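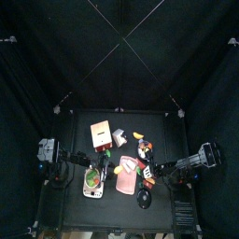 Revathi Shenoy asked at the last open day why the two arms work on toy food when most visitors come from packaging and warehousing. Small pieces in mixed shapes are hard to grip, and a failed grasp costs nothing.

About Hiltel
Posted June 20, 2022 by Gangadharan Reddy
Print this page | E-mail this page

Hiltel builds and tests two-arm work cells for handling small goods. We have 14 employees at our Utbridge site. Design, wiring and software are done in the same building.

The kitchen cell is the one we run on open days. The arms are mounted on opposite rails and share one black tabletop, with a pink cutting board in the middle and a rice cooker within reach of the left arm. Dark fabric lines the enclosure to cut down on stray reflections. Kamala D'Souza sets the layout before each session and changes it between groups.

A demonstration takes 41 minutes, including questions. Groups are limited to seven. More than 635 people have attended since the first session in Brastdale. Visitors may ask for a task to be repeated with the pieces moved. Failed attempts are logged and discussed with the group.

The next open day is in September. Write to Balakrishnan Nair at the front office to reserve a place.

This site uses cookies. By continuing to browse you accept our cookie policy.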